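The Control Group
By Kendra Sutherland
May

Search stories, authors, tags Go

Feven Woldegiorgis had the result by four in the afternoon and did not tell anyone until six. She ran the numbers again first. The policy trained on all 3612 demonstrations picked the tissues up cleanly in 22 trials out of 29. The one trained on 300, chosen by her for their mistakes, did it in 27.

Her mistakes, mostly. She had gone through the Nesden sessions one by one and kept the fumbles that ended well: a bad approach, a pause, a second try. Kaj Gunnlaugsson had wanted those thrown out in the spring. He called them dirty.

She opened two stills on the left monitor and left them there while she wrote the email.

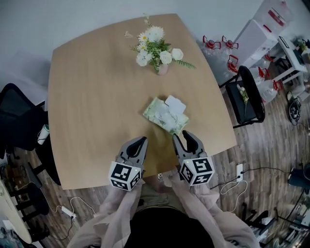
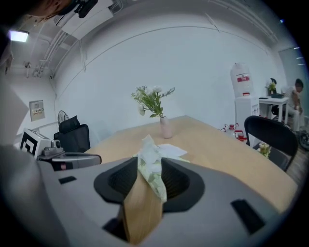
Kaj wrote back before she had closed the window. He said 29 trials was a small number and that she had picked the 300 by hand, so what she had measured was her own taste. He wanted a random 300 run beside it, and he wanted someone else to do the picking on a third set.

She read it twice. It was a fair email. She had hoped for a different one.

Grímur had left the lights on in the hall. She walked down to the kitchen, drank a glass of water at the sink and came back. Then she wrote a short script that drew 300 demonstrations from the pool without looking at them, named the folder "random," and started the training. It would take up to nine hours.

She put on her coat. On the way out she stopped at Grímur's desk and left him a note asking if he was free to watch some videos in the morning, and to please not ask her what she thought of them.

4 comments
17 shares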